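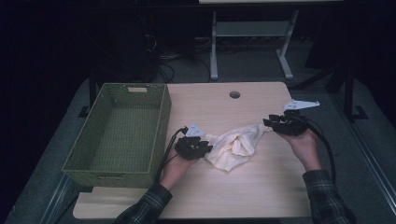 Crumpled cream cloth and the olive basket

How do you fold floppy cloths so they stay put in a basket?
Posted by Nyokabi Okoth

Hi all, first post here after lurking for ages. I'm trying to get on top of our cloths and tea towels and I'm losing. We've got a pile of them in cream and grey, all a bit different in size, and they live in a woven basket – rectangular, olive green, with a cut-out handle at each short end. It goes on a shelf above the washing machine, so what I see when I walk in is the short end and whatever is flopping over the top of it.

I fold on a light wooden table with a nice smooth top, which is half the trouble. The cloth slides. I get one side lined up, go for the other side, and the first one has wandered off. By the time I've done the third fold it looks like a croissant. Then I stack them flat in the basket, someone pulls one from the bottom, and the whole lot goes over.

I've tried rolling and they unroll. I've tried folding in quarters and they come out too wide, so the edges curl up against the basket wall. I did look at one of those Astlow folding boards but I can't see myself getting it out every time for a few cloths.

What I'd like to know is:
What's the best fold for a thin, soft cloth that won't hold a crease?
Do you stand them up or lay them flat?
Is it worth ironing them first? (Please say no.)

Thanks in advance!

Gemma Furnival

No ironing! I worked in a holiday park laundry for a few summers and we never ironed a tea towel, we just pulled them square while they were still a touch damp. That one habit will fix most of your croissant problem.

How I do mine at home: take it by two neighbouring corners, give it a good snap, then lower it onto the table so the far edge lands first and you drag it gently back toward yourself. Smooth it from the middle outward with the flat of your hand. If you start at a corner you just push the wrinkle somewhere else. I used to do that for years and wonder why I always had a lump.

Then fold it lengthwise in thirds, so you've got a long strip. Check the strip against the short side of your basket before you go any further. If it's wider than the basket, open it up and go in quarters lengthwise. After that fold the strip in half, then in thirds, and you should have a little parcel that stands up on its own if you've been reasonably firm with it.

Stand them up, definitely, folded edge to the top. You can pull one from anywhere and the rest stay where they are. Pack from one handle end to the other. When the basket's half empty they'll start to lean, so I put a smaller tub or a rolled hand towel in the gap.

For the slipping, put a bath towel down on the table first. A folded blanket works too but it's a bit spongy for my liking.

Mererid Wogan

just stuff them in, it's a basket lol. ours has been like that since we moved in and everyone finds a cloth when they need one

Muthoni Khaemba

I'm with Gemma on standing them up, though I'd fold in half lengthwise first instead of thirds. Thirds on a really thin cloth always goes wonky for me, and halves are easier to line up when the fabric's got no body. Half, half again, then roll the strip fairly tight from one end and tuck it in with the loose end facing the basket wall. They can't unroll if they're wedged in. If yours have been unrolling I'd guess there's too much room, so either add more cloths or find a smaller basket.

One other thing – check the inside of the weave for snaggy bits. I had a green one from the Medina homewares shop near us that caught every loose thread going. I ended up lining it with an old pillowcase folded over the rim. You lose the handles a bit unless you leave the short ends uncovered, so leave those free.

And sort them by size before you begin! I fold the big ones first and use the littlies to fill in the end of the row.

Nyokabi Okoth

Thank you both (and Mererid, my husband agrees with you). Going to try the bath towel underneath tonight and do the thirds. Muthoni, I hadn't thought about lining it, but there's an old pillowcase in the rag bag that should fit.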